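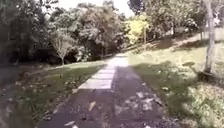 **Footpath paving in parkland** is the hard surfacing of walking routes through grass and trees. The usual materials are asphalt, concrete slabs and brick, and one route may use several of them along its length.

## Surfaces

Asphalt is laid hot and rolled, and has no joints. Concrete can be poured in bays or set as precast slabs. Coloured surfacing, most often red or buff, is used to mark off part of the width, for instance where walkers and cyclists have separate lanes.
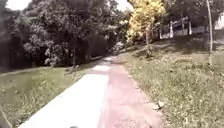 *Path with a pale concrete lane on the left and a reddish-pink lane on the right*

The Furden guide to park paths, compiled by Nelli Koivisto and Oskari Tuominen, gives 1000 mm as the least clear width for a path used on foot only. It advises 2 m where wheelchairs are expected to pass.

## Joints and repairs

Joints let concrete expand and shrink without breaking up. Tree roots can lift one side of a slab and leave a step. 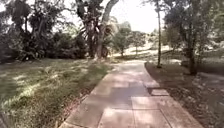 Small steps are ground down or ramped with mortar. Larger ones need the slab lifted, the bed made good and the slab put back. Saarinen, a paving handbook, treats any step over 3 mm as worth recording.

## Edges

Edging holds the paving in place and keeps soil off it. Brick, timber and concrete kerb are all common. Leaves collect along the edge in October and are best swept before they rot.
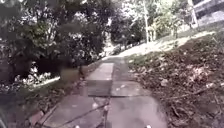
*Concrete slabs with low reddish-brown brick edging on the left*

## See also

- Desire path
- Kerb
- Leaf litter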